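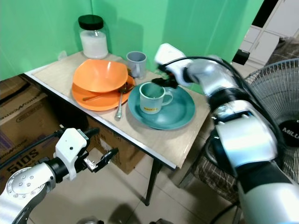

REKPORT, July

Print this story | E-mail this story

My aunt left me the ferry. I know how that sounds, like I came into a yacht or something, so let me back up. The Nemau is a flat green boat that holds six cars if the drivers like each other, and it goes from Rekport to the Barnau side and back again, all day, on a cable. My aunt ran it for most of her life. I had been on it maybe twice as a kid and thrown up one of those times.

I was 31 and between jobs (the kind of between where you stop looking for the other side) when the lawyer called. She said there was a boat, a shed, a coffee can of keys, and a debt of 2,000 dollars to the Hirano boatyard for a new winch. I said could I just have the keys. She said it was all one thing.

So I drove up, planning to sell. I want that on the record! I had a buyer in mind before I'd even seen the paint. There was a man in Barnau who wanted the landing for a restaurant, and he'd offered enough to pay Hirano and leave me a decent used car.

The trouble was the bell. There's a brass bell on a post at the far landing, and if you want the ferry, you ring it. My first morning I was asleep in the shed on a cot that smelled like rope when it went off, five in the morning, just barely light. I put the pillow over my head. It rang again. Whoever it was had manners, too, they'd ring and then wait a good long while, which was so much worse than if they'd leaned on it.

I had no idea how to run the thing. I found the binder, though. My aunt had written everything down in pencil, in capitals, starting with GOOD MORNING, CHECK THE OIL. I checked the oil. I turned what she said to turn and pushed what she said to push, and the whole boat groaned and moved out onto the river with me on it in my socks.

It was a woman with a goat. No car, just a goat on a leash, and the goat walked on before I had the ramp all the way down.

"You're not her," the woman said.

"No," I said. "I'm the niece."

She thought that over for half the river. Then she said my aunt used to let the goat ride free, and I said fine, the goat rides free, and she gave me a dollar for herself and went up the hill to the vet. I stood there holding the dollar. I hadn't earned one in a while and I'm embarrassed to tell you how long I looked at it.

After that they kept coming. A kid with a trombone. Two brothers in two trucks who weren't speaking, so I had to park a station wagon between them. A bride, in the dress, eating a peach. By noon I'd quit running back to the binder every time, and by suppertime my hands hurt so badly I ate beans out of the can with the can on the floor.

The restaurant man called that evening. He'd gone up by 1,000 dollars. He said it nicely and he sounded like he was lying down. I told him I'd think about it and went out to sit on the ramp.

I should say that my aunt and I weren't close. She sent a card every Christmas with a bill folded inside it and never a word besides her name, and I'd send a thank-you note when my mother made me, and then my mother stopped making me. I'd always figured she didn't have much to say. But I'd brought the binder out with me, and I got past the winch and the weather and the part about ice, and near the back there was a page headed PEOPLE. The goat was on it. So was the trombone kid, BEGINNER, BE KIND. The brothers were on it, with a little drawing of where to put the wagon.

And at the bottom, in the same pencil, it had my name and then GETS SEASICK. STAND HER AT THE RAIL, FACING FORWARD.

She'd have had me as a passenger twice, like I said, and the last time I was nine.

I read it until it got too dark to read. Over on the Barnau side somebody's headlights came down the hill and stopped at the landing, and a door opened and shut. I remember thinking, oh come on, it's late, we're closed. Then the bell rang, once, and whoever it was stood back to wait.

I put my shoes on this time and went to check the oil.

Print this story | E-mail this story

Recent stories
The Year We Painted the Water Tower
63 Letters to a Landlord
My Brother's Accordion
What the Tide Table Said
Supper at the Hirano Place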